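How Does a Robot Learn to Use Its Hands?
Ustness Science Center – Young Visitors' Pages

A robot does not know how to open a jar or fold a towel when it is first switched on. Someone has to show it. Engineers call this teaching by demonstration, and there are two common ways to do it.

The first way is remote control. A person moves a set of handles, and the robot's arms copy each movement. The second way is for the person to do the job with his or her own hands while a camera at head height records everything. A computer studies the recording later and looks for patterns.
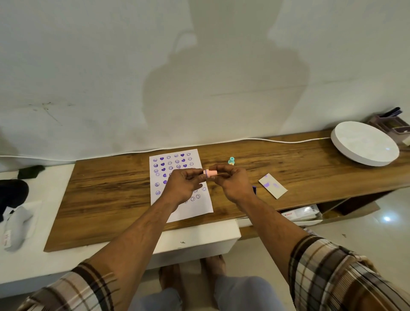 Two hands hold a small pink stamp over a sheet of purple smiley faces and hearts.

Stamping may seem easy to you. For a robot it is full of puzzles. Which end of the stamp should it hold? How hard should it press? Where is there still space on the paper?

One demonstration is not enough. At the Gilten workshop, the team collected about 300 recordings of stamping before the robot, called Cakon, began to practice. Each person does the job a little differently, and those differences are useful. They help the robot cope when a stamp is in a new place.

Indira D'Souza, who leads the workshop, also keeps the recordings in which a person makes a mistake and then corrects it. Cakon can learn from those as well.

Try it yourself: Ask a partner to copy your hands as you draw a star – without talking. Then trade places.

Words to know
Demonstration: showing how something is done.
Remote control: guiding a machine from a distance.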